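# Un dimanche avec le club de Prirville

J'étais venue pour une heure, je suis repartie à la nuit tombée. Voilà comment ça se passe, au club de robotique de Prirville : on vous tend un café, puis une pince, et on oublie de vous la reprendre !

Le projet s'appelle Melis. L'idée tient en une phrase : apprendre à un robot à débarrasser une table en lui montrant, à la main, comment on s'y prend. Ils sont 6 dans l'équipe, tous lycéens ou presque (il y a une étudiante qui n'a jamais réussi à partir), et en mai ils iront défendre leur travail à la rencontre interclubs de Mavitton. Marisa Fiore, prof de techno la semaine, ouvre la salle le dimanche et prétend ne servir à rien. Ne la croyez pas, c'est elle qu'on appelle dès qu'une vis manque.

On m'a donc mis l'outil dans la main, deux gros doigts vert sombre et une caméra qui regarde entre les deux. Consigne : avancer doucement, pinces ouvertes, sans donner de coups de poignet.

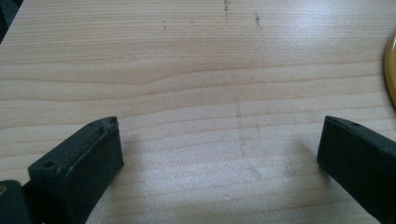 Mes premiers essais étaient lamentables, je vous le dis tout de suite. J'allais trop vite, je m'arrêtais pour réfléchir, je repartais de travers. « Il va apprendre à hésiter comme toi », m'a lancé Ginevra Barbieri, seize ans, sans lever les yeux de son écran. C'est elle qui trie les enregistrements, et elle a la gomme facile. Sur mes 40 prises de l'après-midi, elle en a gardé deux. Deux ! J'étais quand même assez fière.

Ce qui m'a surprise, c'est le temps passé à discuter de la table. Son bois blond renvoie la lumière par endroits, et tout le monde a un avis là-dessus : faut-il mettre une nappe mate, baisser les stores, ou laisser tel quel pour que le modèle s'habitue ? Ginevra est pour laisser tel quel. Son camarade de binôme veut la nappe. Le débat dure depuis l'automne et je n'ai pas senti qu'il allait se régler ce jour-là.

Les doigts, eux, ont déjà pas mal vécu. Éraflures, petites marques blanches, un bord qui n'est plus très net... Marisa voudrait les remplacer avant la rencontre, les élèves traînent des pieds - ils y sont attachés, je crois. Et puis changer de pince, c'est peut-être refaire une partie des prises.

Vers dix-sept heures, j'ai eu droit à un dernier tour, avec interdiction de parler pendant l'enregistrement (apparemment je commente).

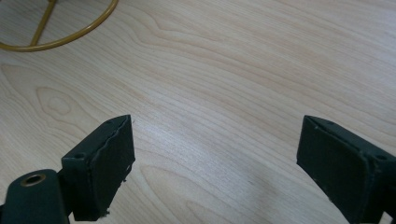
## Et à Mavitton, alors ?

Le règlement prévoit deux manches, avec des objets que les équipes ne connaissent pas d'avance. Le grand rival, c'est Futemar, le club de l'autre côté de la vallée, dont on parle ici à voix basse et avec beaucoup de mauvaise foi. Ginevra voudrait surtout que Melis aille au bout d'une manche sans qu'on ait à intervenir. Moi, j'ai promis de venir les encourager depuis les gradins, les mains dans les poches.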